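Skip to content
Overview Files Discussion History

# Skornine Interior Wood Words

A small glossary and text collection about doors, frames, floors and wood finishes. The texts are in English, Finnish and Swedish, in parallel.

Maintained by Ulla Saarinen. Last change to this card: 31 January 2020.

## What is inside

The collection has 219 glossary entries and almost 2,000 example sentences. Every entry has one main term, a short definition and the words which joiners and sellers use for the same thing. I began it when I was translating door catalogs for Ojala and found that two dictionaries gave me two different words for "jamb".

- `terms.tsv`: the glossary, one entry per line
- `sentences.tsv`: example sentences, with the entry number in the first column
- `sources.txt`: where each sentence comes from
- `notes/`: my working notes, mostly in Finnish

All files are UTF-8 with tab separation. Please do not open them in a spreadsheet program and save them again, it has destroyed the Swedish letters two times already.

## Color and surface terms

The color words made the most work. "Honey", "oak" and "terracotta" are used freely in catalogs, and they do not mean the same shade from one seller to another. In the glossary I give them as trade words and I do not connect them to any color code. "Oak" is especially difficult, as it can mean the species or only the tone. When the source does not say which, the entry has the mark `tone?` in the last column.
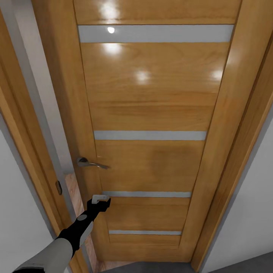
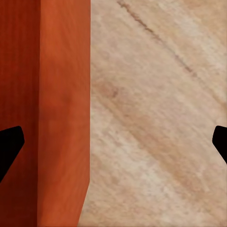
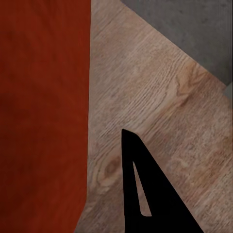
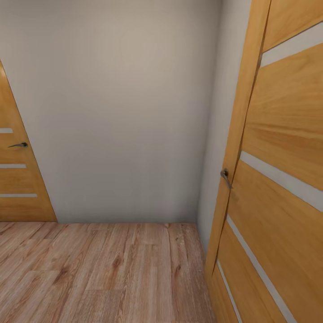

For grain I follow the Stirdale word list, with small changes. "Striped grain" and "straight grain" are separate entries there, but my sources mix them so often that I joined them under number 61. The old number of "striped grain" is left empty, so that links from older files do not point to a wrong term.

"Glossy", "satin" and "matte" are kept as three steps. Some Finnish sources have a fourth step between satin and matte. I have put it under satin and written the original word in the notes.

## How the sentences were chosen

I read installation guides and sales texts and copied by hand the sentences where the term is clear from the context. Sentences longer than 254 characters were left out. Names of customers and prices are removed. Part of the Swedish sentences are my own translations, and these have `US` in the translator column.

## Known problems

- Threshold terms are thin. I have them only for inside doors.
- "Casing" and "architrave" are treated as the same word, and British readers may not agree.
- The Cindoria texts use older Finnish spelling in some places. I did not correct it.
- Plural forms are missing from the Swedish side after the letter K. I hope to add them in March.

## Use and corrections

You can use the files freely for teaching and translation. If you print the glossary, please keep the name of the collection. For corrections, send the entry number, your suggestion and one source where the word is used. A suggestion without a source goes to the notes and waits there until I find one.

3 comments · 12 shares

Contact | © Skornine Interior Wood Words | Back to top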